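Ollura Table Oil, clear satin
2 min read

Ollura is a plant-based oil for indoor wooden tables, worktops and shelves. It soaks into the grain and leaves a low sheen. It can be used on bare wood or over an older coat of oil. It will not take on varnished or painted surfaces, which need to be sanded back first.

One tin covers a four-seat dining table with two coats. Apply it thinly with a lint-free cloth, leave it for 4 hours, then wipe off anything still sitting on the surface. The table can be used lightly the next day. Full hardness takes 72 hours, and until then keep hot dishes, wet cloths and mugs off it. 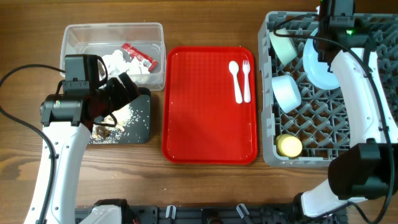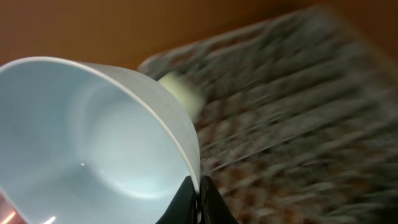
Kitchen table with a chopping board and dish rack; white mug, close up.

For everyday cleaning use a damp cloth and a little Choo soap. Avoid scouring pads and anything with bleach in it. Re-oil once a year, or sooner if water stops beading.

Oily cloths can catch fire on their own. Soak them in water and dry them flat outdoors before throwing them away.

Order code 2296. Sold by Coststead in branches and online. The larger tin, for floors, is listed under Plistis Floor Oil. New stock of both is due in September.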